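Fiche de contrôle – Corbeille tressée rectangulaire à usage alimentaire sec
Référence article : Vinell 264
Site : Vosdale, poste de vérification
Date : 15 janvier 2025
Contrôle : Muireann Hegarty
Relecture : Chiến Doãn

Objet. Vérification visuelle et tactile avant mise en service en salle (pain, fruits entiers, serviettes). Les cotations utilisées sont C (conforme), R (réserve) et NC (non conforme). Toute réserve est commentée.

1. État général

1.1 Forme rectangulaire, angles arrondis, parois évasées – C
1.2 Teinte homogène, sans auréole ni trace noire – C
1.3 Absence d'odeur de moisi ou de solvant – C
1.4 Nature du brin : naturel ou synthétique – R

Commentaire 1.4 : le bon de livraison Mesusance porte seulement la mention « tressé ». La matière conditionne le mode de lavage. Demande envoyée au fournisseur par Anas Berrada. Dans l'attente, appliquer la consigne la plus restrictive : brossage à sec, pas d'immersion.

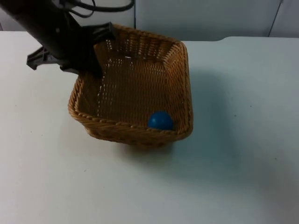 Photo 1 – Corbeille sur plateau blanc, ouverture vers le haut.

2. Stabilité et bord

2.1 Appui sur plan horizontal, sans basculement à la pression sur chaque angle – C
2.2 Bourrelet torsadé continu sur tout le pourtour – C
2.3 Extrémités de brins rentrées, aucune pointe saillante – C
2.4 Jeu entre bourrelet et paroi – C

Commentaire 2.3 : passer un chiffon de coton sur le pourtour complet, dans les deux sens. Le contrôle au doigt nu n'est plus admis depuis septembre. Un fil tiré sur le chiffon vaut NC, même si la pointe n'est pas visible.

3. Fond et parois, examen par transparence

3.1 Armure régulière, pas de brin manquant – C
3.2 Points de jour réguliers sur le fond – C
3.3 Absence de miettes ou de résidus coincés – C
3.4 Tenue du fond sous charge de 300 g posée au centre – C
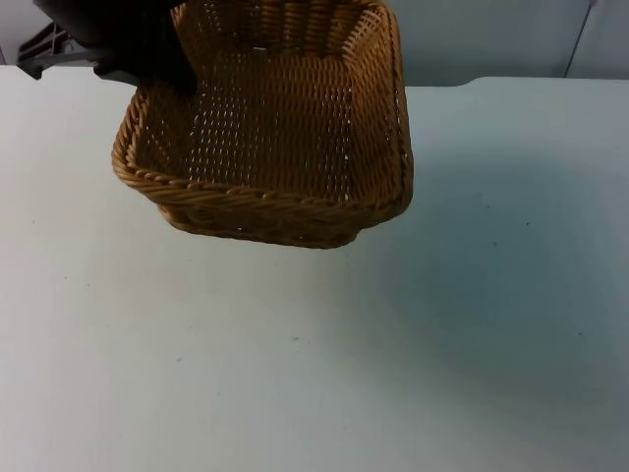 Photo 2 – Corbeille soulevée et inclinée, fond et parois intérieures. Voir points 3.1 et 3.2.

Commentaire 3.2 : la lumière doit passer entre les brins. Une zone bouchée est à reprendre à la brosse souple, puis à réexaminer. Les écarts de ton entre la paroi droite et le fond sur la photo 2 relèvent de l'éclairage et ne sont pas cotés.

4. Plan de travail

4.1 Surface lisse, sans marque ni rayure – C
4.2 Surface exempte de poussières – R
4.3 Plan dégraissé avant pose de l'article – C
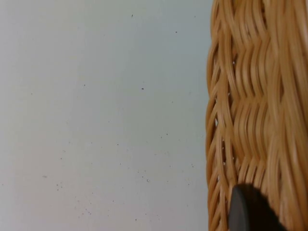 Photo 3 – Flanc de la corbeille, vue rapprochée. Petits points sombres sur la surface claire.

Commentaire 4.2 : particules fines dispersées, poussière ou débris. L'origine n'est pas établie – brin qui s'effrite ou dépôt antérieur. Essuyer le plan, reposer la corbeille, la tapoter 5 fois sur chaque grand côté et relever ce qui tombe. Plus de 11 particules : article écarté, lot mis en attente. Essai à faire par Lộc Âu avec la lampe Mạch en lumière rasante.

5. Manutention

5.1 Levage par un seul angle sans déformation permanente – C
5.2 Retour à la forme après relâchement – C
5.3 Pas de craquement audible pendant le levage – C

Commentaire 5.1 : le levage par un angle est le cas défavorable. La charge se reporte sur le bourrelet et sur la paroi saisie, la corbeille penche et son contenu glisse vers le bord bas. 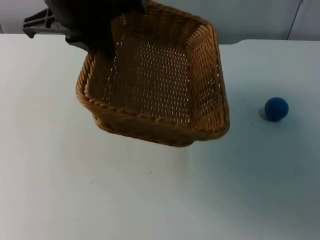

En salle, la prise à deux mains sur les petits côtés reste la règle. Après tout levage par un angle, reprendre les points 2.2 et 2.4 à l'endroit de la prise ; un brin blanchi ou aplati est à noter même s'il n'est pas rompu.

6. Décision

Mise en service suspendue jusqu'à la levée des réserves 1.4 et 4.2. Article étiqueté « en attente » et stocké à plat, sans empilage. Copie de la fiche à Catriona Munro pour le suivi du lot.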